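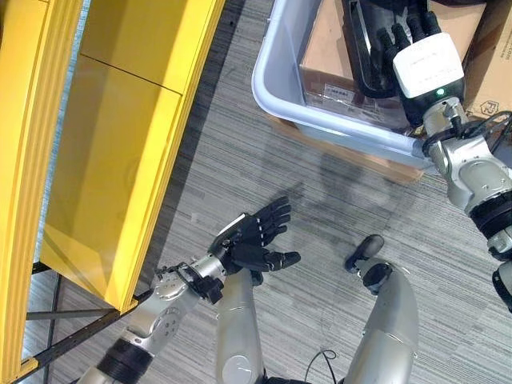 首页 工坊笔记 材料 存档 关于

五月 记录人:Karine Hiebert

浆糊又试了一轮。先写结果:Pivason 那包改性淀粉粉末,我还是不信它比我们自己熬的小麦淀粉浆强。也没有证据说它差。目前手上的数据说明不了什么,下面把过程老老实实记下来,免得过两个月又有人拿着那张宣传页来问我为什么不换。

起因是 Clifford 上个月从 Callel 的交流会上带回来的样品和一张折页。折页上写“免熬煮、久置不沉、粘接力显著提高”。提高多少,跟什么比,在什么纸上,湿度多少,一概没写。折页背面有一条柱状图,纵轴没有单位,而且不是从零开始。Clifford 说现场演示的效果确实好,撕开的时候纸先破。纸先破这件事我见得多了,只说明胶层比那张纸结实,演示用的如果是薄皮纸,拿米汤也能做到。

条件

对照浆:小麦淀粉,按老比例一份粉五份水,浸泡过夜,双层锅熬四十分钟,冷透后过马尾筛三遍,用前再兑水调稀。Pivason 浆:按包装说明冷水冲调,静置十分钟。说明书给的浓度范围太宽,从“奶油状”到“稀奶油状”,我不知道他们喝的是哪家的奶油。最后按手感调到跟对照浆刷起来差不多,这一步本身就不严谨,先记在这里。

纸板用 Wirnside 的灰板,同一包里裁的,纹向一致。面料是库存的本色棉布和一种中厚的手工纸。每种浆各做布对板、纸对板两组。全部用同一把刷子,中间洗净甩干。压平用旧的铸铁压机,上下垫吸水纸,第一个小时换两次,之后过夜。

样条一共裁了 152 条,宽度统一,长边顺纹。裁完挑掉 29 条,原因是边缘起毛、刷浆漏白或者裁歪。这里我要给自己提个醒:挑样条的时候我知道哪条是哪种浆。Pivason 组被挑掉的比对照组多几条,可能是它干得快、刷的时候容易漏,也可能是我下意识看它不顺眼。下次编号打乱,让 Clifford 来挑,别告诉他哪个是哪个。

拉力

用的是那台 Després 的手摇剥离计。这台机器的毛病大家都知道,表盘在低段有空程,指针回零不干净,每次要拿指节敲一下。我在测之前用砝码校了三遍,三遍读数不一样,第二遍和第三遍接近一些。取了后两遍的平均做修正。严格讲这不算校准,只能算跟它打了个招呼。

布对板:两种浆分不出来。最高的一条是 Pivason 的,最低的一条也是 Pivason 的。换句话说它离散得厉害,平均下来跟对照浆压在一起。要是只挑最好看的几条去画柱子,我也能画出折页上那种图。

纸对板:对照浆略高。差别小于同一组里条与条之间的差别,所以我不打算拿它当结论。有几条是纸层自己分开的,胶根本没动,这几条的读数严格来说测的是纸的内聚力,应该单独列出,不能混进平均值。我第一次算的时候混进去了,后来重算,对照组的优势又小了一截。重算前的数字已经划掉,没有擦,想看的自己翻前一页。

Clifford 在旁边批注说“样条数够了,趋势很清楚”。我看不出趋势。他指的那个趋势,去掉最后一批样条就没有了,而最后一批是下午做的,那时窗户开过,屋里比上午干。湿度计挂在门后头,我怀疑它测的是走廊。

翘曲

这部分我本来以为会有明显区别。折页说冷调浆含水少,板子不翘。做了四块整板,单面裱布,不裱背纸,故意让它翘。过夜取出,放平,二十四小时后量中心拱高。两块 Pivason 的板,一块比对照低,一块比对照高。四块板能说明什么?什么也说明不了。灰板本身的脾气比浆糊大得多,同一包 Wirnside 里抽两张,空板泼一样多的水,翘起来也能差一大截。以前做过,见旧本子里夹着的那张绿纸。

要认真做翘曲,至少得先把空板的本底摸清楚,再谈浆糊。我估计没人愿意花这个工夫,包括我。

存放

这是唯一一项我觉得 Pivason 有点道理的。对照浆装瓶放阴凉处,第四天表面出水,第六天有味,照例倒掉。Pivason 浆到第六天看着还行,没味,稠度略降。但是折页成分一栏只写了“改性淀粉、助剂”。助剂是什么?如果是防腐剂,那我们往自己的浆里加一点也能放这么久,用不着换粉。如果是别的东西,我更想知道它十年以后在纸里干什么。给供货方写过一封信问成分,回信很客气,附了一份新的折页。

pH 试纸测了一下,两种浆都在可以接受的范围,Pivason 略偏酸。试纸的色阶我跟 Clifford 看法不一样,他说中性,我说不是。这盒试纸开封很久了。下次换新的,或者借个电极。

可逆性

湿敷法,甲基纤维素凝胶盖在裱纸上,每五分钟掀一个角试。对照浆二十分钟能揭,残留用湿棉签能带走。Pivason 这边揭是揭得下来,板面上留一层滑滑的膜,擦过几遍还在,干了以后侧光看有点亮。对日常装订这无所谓,对修复件我不接受。只做了三个点,三个点都有膜,这是今天唯一一个我愿意说“看起来一致”的结果。即便如此也要重做,因为揭的时间是我自己掐的,手上有浆,表上也有浆。

补一条旁证。去年那本账册的书壳,Clifford 用过另一家的速溶浆,编号 1479,现在在样品柜第二层。取出来看了,书口一侧的裱纸有一道空鼓,指甲敲有声。Clifford 说是当时赶工压得不够。也许是。但他当时在登记卡上写的是“压足一夜”。我没有说他记错的意思,只是两句话不能同时都对,登记卡要是不可靠,那我们拿旧件来比较新浆就没有意义了。

算钱

折页上说省人工。把熬浆的时间算进去,确实省。可是熬浆的时候人并不是站着什么都不干,我一般在旁边裁料、磨刀,搅一搅就走。真正花时间的是过筛,而冷调浆不过筛也有小疙瘩,我过了一遍,筛底留下的不少。说明书说不需要过筛,那是给不在乎疙瘩的人写的。

单价按 100 克算,Pivason 比小麦淀粉贵好几倍。用量能省多少,取决于“奶油”到底是哪种奶油,这个没法算。Clifford 做了一张表,假设每次用量减半,得出一年能省下多少多少。我问他减半从哪里来的,他说是交流会上听的。表先不贴。

关于下一轮

一,样条盲测,编号由不参与刷浆的人来打,记号写在背面。
二,湿度计挪到压机旁边,量之前先放够时间。
三,剥离计要么送修要么别用了。低段的读数全部不可信,我们关心的恰好就在低段。
四,浓度用秤定,不用手感。两种浆各做三个浓度,看曲线,别看点。
五,可逆性加做老化样,先把它放在暖箱里烘一阵子再揭。新鲜的胶谁都揭得开。

Clifford 的意见(照录):“结果虽然不显著,但没有比原来的差,又方便,可以先在空白本上用起来。”我的意见:空白本可以用,我不拦,但每一本的登记卡上必须写清楚是哪种浆、哪天调的、谁调的。修复件一律不用,等膜的事情弄明白再说。别把“没测出差别”写成“没有差别”,上次换线就是这么换的,后来拆了一整架书。

另外,有人在瓶子上贴了“新浆(好)”的标签。我撕掉了,换成“P,冷调”。谁贴的我不追究。

晚上七点收工前又看了一眼四块翘板。对照的一块自己平回去一些,Pivason 高的那块没动。没有量,尺子在 Clifford 那里。

待查:麸质残留对霉变的影响;旧本子里那张绿纸上的单位到底是毫米还是英寸分数,字迹像是我的,可我不记得写过。

近期笔记
灰板纹向的三种判断法,哪种不准
麻线过蜡:值不值得
甲基纤维素浓度对照(未完成)
压机螺杆上油记录
换线之后:一架书的返工清单
关于试纸过期的几点牢骚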